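Search the help pages Go

Folded pants keep coming undone in the drawer. What am I doing wrong?

Cameron Fairweather

I have reached the age at which I own a dining table, and I use it almost entirely for laundry. Every week the clean stuff gets dumped at one end and I fold my way through it toward the other. Shirts are fine. Towels are fine. Pants beat me every time.

My method, if it deserves the word, is leg over leg, then in half, then in half again, then a pat. What I end up with is a bundle that is a rectangle in the way Colorado would be a rectangle if you sat on it. The pocket linings creep out along the bottom. I carry the thing 3 yards to the dresser and by the time I get there it has opinions about being folded at all.

The khakis are the worst. They get the far left of the table to themselves, and the gray pair and the black thing wait their turn on the right.
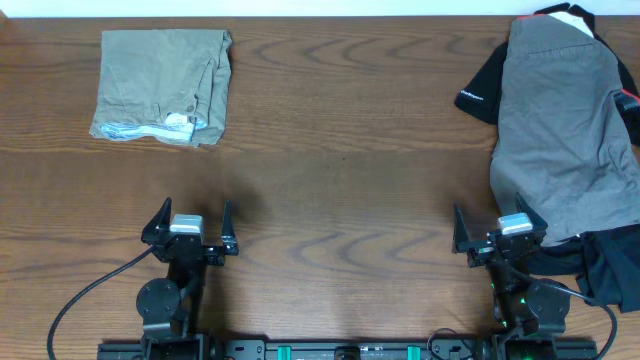

Rosalinda Pangilinan

Your trouble starts before the first fold. Pants have a curved seat, and if you lay one leg over the other and leave that curve sticking out, every fold after it is built on a triangle. Tuck the point of the seat in toward the legs so the long edge runs straight from waist to hem. Then fold.

And push the pockets down. Hand in, all the way to the bottom of the bag, flatten it against the thigh, hand out. It takes no time and you will feel silly, but you're already folding laundry on a dining table, so that ship has left.

I'd also stop at thirds. Halves and halves again gives you a fat brick that springs open. I have been folding for a family of men with 80 pairs of pants among them (it feels like 80, I refuse to check) and thirds is what stays shut.

Adom Asamoah

just hang them

Ionuț Roman

Hanging is fine for people with closets. Mine is 2 feet wide and has a water heater in it.

Rosalinda is right about the seat. I would add that it matters where you hold them. Most people grab a leg, or the middle, and the waist goes wherever it likes. Hold the waistband. It's the thickest, most obedient part of the whole garment, and the rest hangs from it. My order of business:

1. Button and zip first. An open waistband spreads, and you'll be chasing it for the rest of the fold.

2. Pinch the waistband at one end, near a belt loop if there's one handy, and give it a tug so the doubled layer lies against itself. Twill remembers a crease, so if the band is rolled over when you put the pants away, it will be rolled over when you put them on. 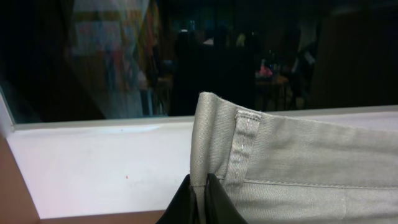

3. Seat tucked in, legs together, smooth from the waist down toward the hems. Smoothing the other way pushes all the slack up under the pockets.

4. Hems up to just short of the waistband. Leave a gap as wide as your hand. Then into thirds, and the last fold tucks into that gap like a letter into an envelope.

Step 4 is the one that keeps them closed in the drawer. I learned it at 68, from a grandson, and I have not entirely forgiven him.

Cameron Fairweather

Tried the envelope thing tonight on the khakis. They made it to the dresser. The gray ones are next, once I work out which end of the pile they start at.

Adom Asamoah

still say hang them

Last updated: March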